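Tidy-up project, student robotics group, bench notebook
August 20, 2025
Entry by Piret Uibo. At the bench: Zanele, Tumelo, me. Pravesh in for the last hour.
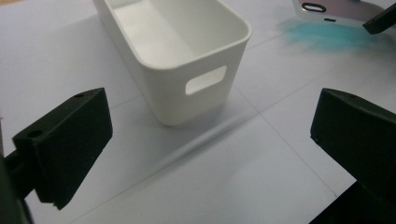

Carried on with the pick-and-place task for the Umgate entry. Where we left it last time: the approach to the bin was fine from the left and poor from the right, and Tumelo thought the hand-eye calibration had drifted after the camera bracket was taken off and put back. Redid the calibration first thing before touching anything else. The old file is kept as calib_old in the shared folder, please don't delete it, I want to compare the two properly when I have time.

Calibration went through on the second go. The first go failed on a pose where the board was too steep, so I took that pose out of the list and added a flatter one. The numbers look sensible. I did not get a chance to check them against a ruler, so treat them as provisional.

Bin detection

Zanele has been on this. The white bin on the pale table is hard for the edge finder. Along the rim it does quite well, and lower down the walls it loses the line and picks up the shadow instead. Her first fix was to raise the threshold, which got rid of the shadow and most of the bin with it. Her second was to look only for the rim and work out the rest from the known size of the bin. That is what is in the code now, in the branch called rim_only.

The table seams are a nuisance too. They are faint but they are straight, and the line finder likes straight things. Zanele is masking them by hand for now. The mask is drawn for the present table position, so if anyone shifts the table it will need drawing again. I have put tape on the floor at the legs.

We talked about putting a dark mat down. Pravesh is against it. The Umgate rules say the surface will be light coloured and he would sooner have the trouble now than in April. I agree with him, although it would make this month easier. Decision: no mat.

The handle cutout in the end wall may turn out useful. It shows up as a pale slot in the end wall and gives us a way of telling which way round the bin is. Zanele wants to try it as a check on the rim result. If the two disagree, stop and ask for another look. Not coded yet.

Fingers

Still on the black printed pair. They have a wedge shape which goes in nicely beside an object, but the flat faces are slippery. Tumelo tried three things today on a spare pair:

Rubber band round the tip. Good grip, rolls off after a few closings.
Thin foam with double-sided tape. Good grip, the foam tears at the edge.
A wipe of the silicone sealant from the cupboard, left to cure. Can't say yet, it needs until tomorrow.

If the silicone works we should do it properly with a little mould so that both fingers come out the same. Tumelo will draw the mould. He also wants to change the print orientation on the next pair so the layers run across the load. The last broken finger split cleanly along a layer, and it was printed standing up.

Screws: the finger screws had worked loose again. Put a drop of the blue threadlock on both sides. Whoever changes the fingers next will need a bit more force on the driver, and please hold the arm of the gripper while doing it, not the finger.

Trial runs

Started with single moves, no object, gripper open, stopping short of the bin. Then the full approach. Then the full approach with a foam block carried in and dropped.

Left approach: no trouble. The block went in each time.

Right approach: better than before the calibration but still off to one side. It clipped the rim twice. The bin is light and just slides, so no harm done, but then the stored position is wrong and every run after it is wrong as well. We need either something to stop the bin moving or a fresh detection before every run. Zanele says a fresh detection is cheap enough now that it only looks for the rim. I would do that and leave the bin free to slide, as it will be in the competition.

The log shows 3143 frames saved for the session, far more than we can go through. Tumelo set it to save on every tick while he was looking for a dropped message and forgot to set it back. He has now. I kept the right-approach runs and the calibration set and will clear out the rest when Ilona has had a look.

One odd thing. On the right approach the arm pauses just before it comes down. It isn't in the motion plan. Pravesh thinks it is the planner timing out and trying again, and he found a line in the log at run 146 that fits. He changed the timeout and the pause got shorter but did not go away. Left the new value in. If it gives anyone bother the old value is in a comment on the line above.

Software

Moved to the newer Inton driver for the gripper. Opening and closing now report a position back, where before we only got done or not done. This means we can tell whether we are holding something. The position reads slightly off when fully closed, so I added an offset in the config. The offset is for this pair of fingers only. New fingers, new offset.

The Mokoena scripts still expect the old driver. I have not touched them. Anyone running the old demo should use the other laptop until they are updated.

Also renamed the drop pose. It was called pose_final_new, which made sense to me in the spring and to no one else. Now it is drop_over_bin.

From Ilona

Note from Ilona Balogh by email, copied here so it doesn't get lost. She wants a short written risk assessment before we run at full speed, and she wants the stop button moved to where the person at the keyboard can reach it without leaning across. Moved the button today, it is clamped at the front corner by the laptop. The risk assessment is mine to write. Until it is signed we stay at the slow setting. Please do not change the speed limit in the config, even to try something quickly.

She also asks whether we are entering the Toltska round as well. The tasks are similar but the object set is different, and there is a part with two arms handing over that we have not looked at. My feeling is that we should get the bin task working from both sides first. To talk over when everyone is in.

To do

Zanele: fresh detection before each run. Handle slot check after that. Merge rim_only once both sides work.
Tumelo: look at the silicone, draw the mould, print a new pair lying down.
Pravesh: find out what the pause is. Ask about the time limit in the Umgate rules, which reads two ways.
Piret: check calibration against a ruler, write the risk assessment, update the Mokoena scripts if there is time.

Shut down at the wall. The arm is parked in its home pose with the gripper open. Batteries for the tablet are on charge in the side room. We are nearly out of double-sided tape.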